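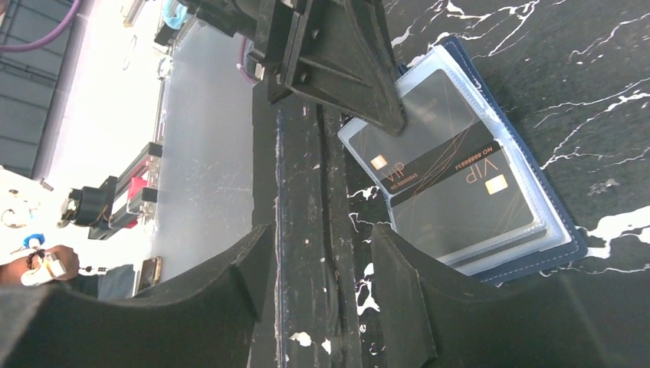 Navy card wallet with white stitching.

Open day at the Taltmont bindery, Mar 11, 2023

I went out to Taltmont for the bindery open day, mostly to see the board shears and to buy paper. Jonora Bookbinders have the ground floor of the old seed store on Vondilside Road. Parking is at the back, on gravel. Entry was free but you had to book for the afternoon demonstration, and I was glad I had done that in December, as people were being turned away at the door.

The first room is the sewing room. There are four frames set up along the window and visitors could try one. I sewed two sections onto tapes and was told my tension was uneven, and it was. The thread they use is 18/3 unbleached linen, waxed by hand on a block. For thick text blocks they go up a size so the spine swells a bit more before rounding.

Arnaldo Quintela gave the talk on case binding. He had brought out a ledger from a Sitompul trading house, bound with nearly 600 leaves and still opening flat. He is rebacking it in calf and keeping the original boards. He passed around the old spine piece in a tray so we could see where the colour had gone from brown to grey along the joints. The marbled endpapers will be lifted and put back, which he expects to be the slowest part of the job.

After that we went through to the finishing room. The brass type is kept in wall cabinets and there are 69 decorative rolls, most of them bought from a trade bindery that closed. Only a dozen or so get regular use. A young apprentice was doing blind lines on offcuts and let people have a go with a warm fillet. Mine wandered to the left.
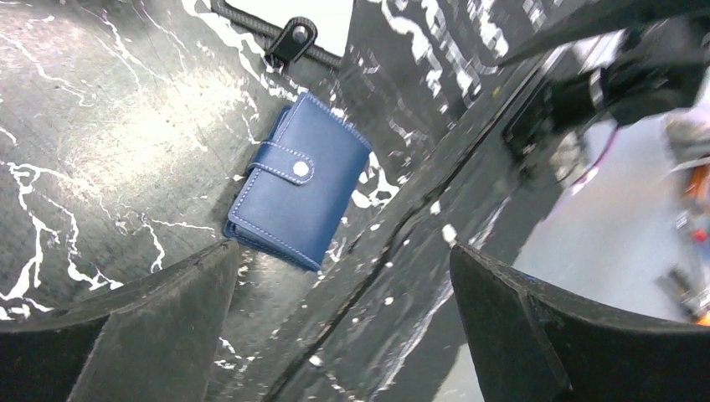

Ridwan Lumbantobing's session on closures was the one I had booked. He makes wraparound journals and took us through ties, toggles, tuck flaps and straps, with a sample book for each. His view is that a closure should be decided before the cover is cut, as the extra length has to come out of the same skin. For the strap he likes a rounded tip with a silver snap and a line of white stitching following the edge, as on the blue wallet, and he sews the line first and sets the snap second. He pares the last few centimetres of the strap so the snap doesn't stand proud and mark the book beside it on the shelf. Someone asked about magnets. He doesn't use them, having had one pull through a thin lining.

We each made a small strap from scrap goatskin. I set my snap slightly off centre but it closes. The pricking iron he lent me had finer teeth than mine and I preferred it on thin leather.

Tea was in the yard. There was a lemon slice and a fruit cake, both gone by three.

The paper sale was upstairs. They were clearing 1,000 sheets of mould-made text paper in cream and white, sold in bundles of 100, plus loose sheets of paste paper made by the evening class. I bought one bundle of cream and three paste papers in dark green. The bookcloth was dearer than I pay by mail, so I left it. Check the grain direction before you pay, as a few of the bundles were mixed.

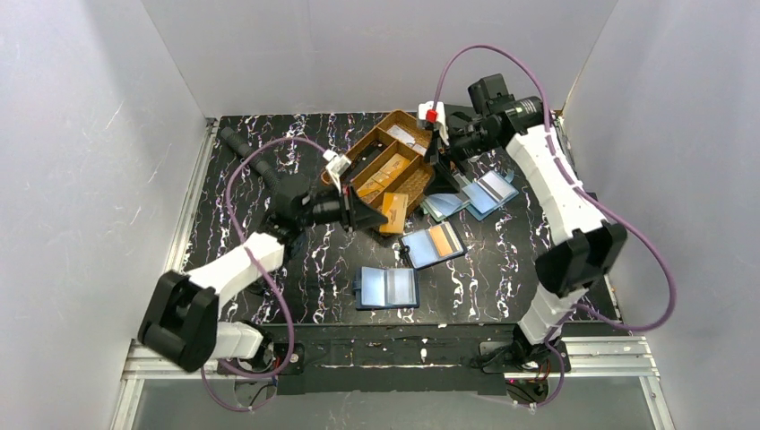

If you're going next time

Book the demonstration early and bring an apron. Cash is easier for the paper sale, as the card reader only worked near the stairs. The stairs are steep and there is no lift. The evening class starts again after Easter and takes eight people, with names taken at the front desk.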